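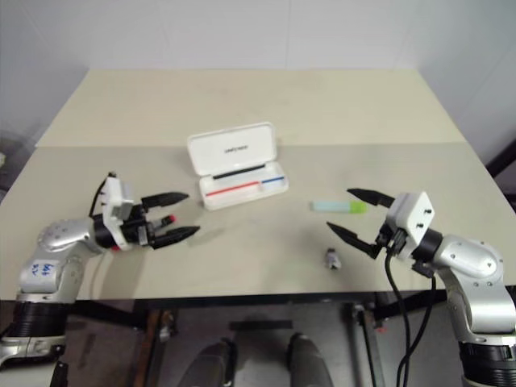

The white pen case, lid up, with a red and a blue marker in the tray and the teal one still out on the table.

Newsletter > Around the Building > Desk & Supplies

We use cookies to remember your reading preferences. Accept | Manage

OK, pen cases! I said last month I'd get to them, and then the label drawer ate my whole afternoon, so you're getting them now. If you've been up to the Roltdale room lately you'll know the marker situation (loose ones in every mug, caps on the wrong barrels, one in the fridge for a while). I finally sat down and went through the lot, and we ended up with 28 that still write well enough to keep. The rest went in the Tundanton recycling box by the stairs, which takes pens now, hooray.

My new rule is one case per table and only a few things in it. I used to stuff them until the lid bowed, and then of course everyone just left the pens lying out because who wants to wrestle with that? A thick marker, a thin pen, maybe a highlighter if you're a highlighter person. I am very much a highlighter person.
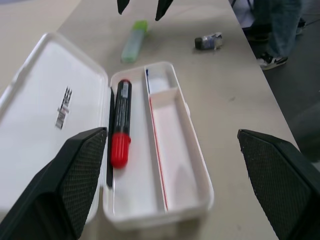

Roltdale Supplies & Stationery Club

I do like a case with a divider. The wide side takes a fat marker lying lengthwise, like the one with the red cap, and the narrow side is good for the little bits that otherwise end up under the radiator. The green highlighter can go in next to the marker if you turn it the same way. And wrappers and tiny containers don't live in pen cases, please, I've cleaned out enough sticky corners for one year!

Two things before November. Raner has agreed to let us put in one shared order, so if your table needs refills, write it on the sheet by 2 and I'll add it that same afternoon. Last time we went through around 300 sticky notes, so I'm getting more of those anyway. And I still have 14 spare caps in a jar, mostly blue, so come and match yours up before you toss a marker. The jar is on the Hứa shelf, behind the tape.

6 comments · 11 shares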